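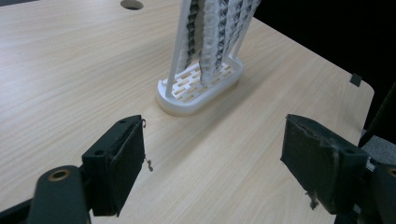
Pleated strips standing in a white 3D-printed holder with a slatted base.

About Cundevach

Cundevach makes holders and trays for small pieces of fabric. We also keep a sample collection of our own and lend parts of it to colleges, costume workshops and upholsterers. Most of our customers have drawers full of samples and want to be able to see them and put them back in the right place.

The company was started by Hendrik Wuyts and Maarten Bosman. Hendrik had worked in curtain making and had a large number of pleated offcuts, which he stored flat in envelopes. Pleats kept that way lose their shape. Maarten made him a holder with uprights so the strips could stand on end, and after a few attempts it held them without clips or pins. A teacher at a local college asked for six of them, and then for another twenty.

We now work from two rooms on the first floor of the Van Wijk building. One has the printers and the packing bench. The other has a carpeted floor and light wood tables, and it is where we sort, fold and check samples. Visitors are usually shown the second room, as the first is noisy.

What we make

Mosadeck is our range of upright holders for pleated and folded fabric. The base has rounded ends and a raised rim, and the floor is a lattice, so dust and loose fibres fall through. Lift the holder and wipe underneath from time to time. Thin posts keep the strips upright. The standard colour is white. Other colours can be ordered, but please allow an extra two weeks.

Nunitz is the name we use for our trays. They are for flat cloth: printed cottons, linings, anything that can be folded and laid in. Customers often ask which range they need. If the fabric has been pleated, choose Mosadeck. If it can be folded in four without harm, a Nunitz tray takes up less room on the shelf.
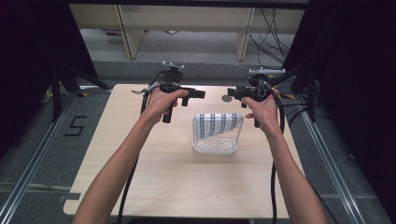 A folded printed cloth in a clear container with a white perforated base.

The sample collection

The collection holds 2,076 samples, and 1,735 of them have been entered in the catalogue. The rest are mainly pleats from Hendrik's curtain-making years, and a good many have no label. Maarten is working through them by fibre and by type of fold. If you recognise a fabric when you visit, please tell us and we will add a note to its card.

Samples are lent for up to four weeks. Colleges may borrow up to 100 at a time, other customers up to 20. We ask borrowers not to iron, wash or cut anything, and to return each piece in the holder or tray it came in. Printed cloths should be folded along the existing creases.

Orders and visits

Small orders are made by us in the Van Wijk building. For orders over 1,000 pieces we use a second printing firm, and checking and packing are still done here. We don't sell through shops.

Visits are by appointment on weekday mornings. We close for two weeks in May, when the collection is counted, and loans due back in that period can be returned when we reopen. There is a lift at the rear entrance. Please ring the bell marked Cundevach and wait, as it can take a minute for one of us to get down.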